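Rultora Table Sorting Set
Read me first

Rultora is a list of small household things and the notes that go with them. It covers play food, sponges, yarn and cloth pieces, packets and boxes: the sort of stuff that ends up in one heap on a table and has to be put back where it belongs. Josiane Hervieu wrote the item list and Hervé Mallet keeps it up to date.

What is in the folder

items.csv — one row per item, 46 rows
groups.csv — the 12 groups the items are sorted into
notes.txt — remarks on things that were hard to place

Each row in items.csv gives a short name, a main colour, a group and a feel (soft, firm, stiff or crinkly). Names are kept plain. If we weren't sure what a thing was meant to be, we named it by shape and colour, so expect entries such as "yellow cube".

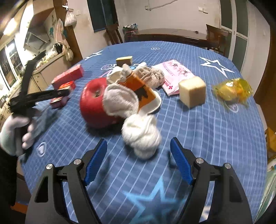 Soft things gave us the most trouble. White and off-white pieces are easy to mix up when they lie on top of each other, and a knotted cloth can pass for a ball of yarn. Lift them out one at a time before you write anything down. Sponges have their own group and should not go in with the cloth. Packets are listed under their outer colour, whatever is printed on them.

Known problems

Two groups, "bags" and "packets", overlap. We mean to merge them in the May version. The feel column is one person's opinion and was filled in on a Tuesday afternoon at Emimmont, so correct it if you disagree.

Use

Free to copy for teaching and home use. Please keep this file with the lists. Corrections go to Hervé, with the row number and the new wording.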